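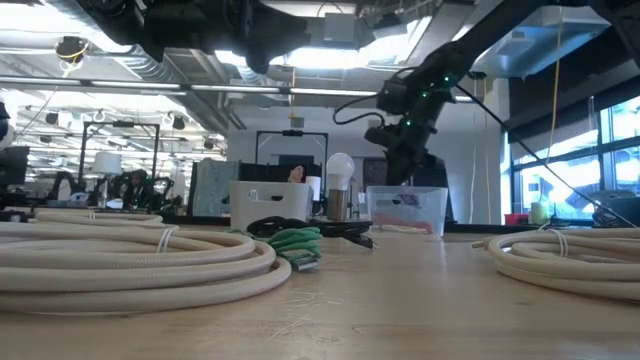

Primham Reference Desk, Contributing Editor, Automation and Robotics
Saturday, April 8, 2023
Filed under: Robotics > End effectors > Test methods

The Primham cable handling comparison is a bench procedure for evaluating robot grippers on flexible, elongated objects, principally power cords and data cables. It was developed at the Primham laboratory to supplement existing trials that used rigid blocks and cylinders, and is applied to complete systems consisting of an arm, a gripper, one or more cameras and a controller. Results are reported for the system as a whole, with the gripper treated as the variable under study wherever the remaining equipment can be held constant.

Background

Rigid test objects have a known shape and a limited number of stable resting positions. A cable has neither. Its outline changes each time it is set down, and a grasp that closes securely on one loop may leave the rest of the coil free to swing, sag or catch on neighbouring objects. Early gripper trials at Primham recorded high scores on rigid parts for several designs that later performed poorly with household cords, and the cable procedure was drafted in response.

Test objects

The object set is made up of ordinary consumer goods. Coiled braided cables secured with zip ties form its core, and are supplemented by bundled USB cables and unbound cords with small plugs. Cream and green braided jackets are both represented, as is plain black cord, so that the vision system is presented with differing contrast against a pale wooden tabletop. The cream cables are regarded as the more demanding case for segmentation, their colour being close to that of the table.

Other articles may share the work surface. A white plastic bin with a cut-out handle, a clear plastic bin and a light bulb standing upright on a tan cylindrical base are among those used. Clear bins are of particular interest in camera comparisons, as depth sensors frequently return incomplete readings from transparent walls.

Procedure

A session consists of 50 attempts for each gripper. Objects are laid out by hand according to a printed card, and 8 cards are used in rotation. The arm begins above the table and is commanded to grasp a named object, lift it clear of the surface and release it at a specified location. An attempt is recorded as complete only if the whole of the cable leaves the tabletop, including any trailing end.

Operators are instructed not to re-dress a coil between attempts unless the zip tie has failed. Natural daylight is permitted, although the position of window shades must be entered in the log at the start of each session. Cables serving the arm itself are inspected before each run for adequate slack, and a session is halted if they come into contact with the test objects.

Grippers compared

Two designs account for most of the published results. The Horik is a parallel-jaw gripper with flat, replaceable pads. It is valued for repeatable closing force and simple maintenance, but its pads tend to flatten a coil before securing it, and loops on the outer side may slip free. The Shakya uses three underactuated fingers that conform to the object. It retains thick coils more reliably, at the expense of slower closure and some difficulty in picking up a single cord lying flat.

In the November series, the two grippers were each run for 1,000 attempts on the same arm. The Horik recorded 157 dropped coils. The corresponding Shakya total was withheld after a worn tendon was discovered midway through the series, and a direct ranking has not been issued.

Controllers and cameras

The procedure was originally run under position control alone. A later revision introduced the Pirnemach controller, which adds force feedback at the wrist and allows the gripper to approach the table without a precisely calibrated surface height. This proved most useful with thin cords, where a small error in height causes the fingers either to close on nothing or to press into the wood.

Fixed cameras are mounted to view the workspace from beside or above. Wrist-mounted cameras are permitted but are reported separately, as the fingers commonly obscure the object in the final stage of approach.

Limitations

The procedure does not assess insertion of plugs, untangling of knotted cable or routing through clips. Braided jackets offer more friction than smooth vinyl, and results obtained with one should not be applied to the other. Wear on the zip ties is also uncontrolled. A draft revision proposes that ties be replaced at the start of every session and that the orientation of the tie relative to the jaws be recorded.

See also: Deformable object manipulation; Parallel-jaw gripper; Underactuated hand; Wrist force sensing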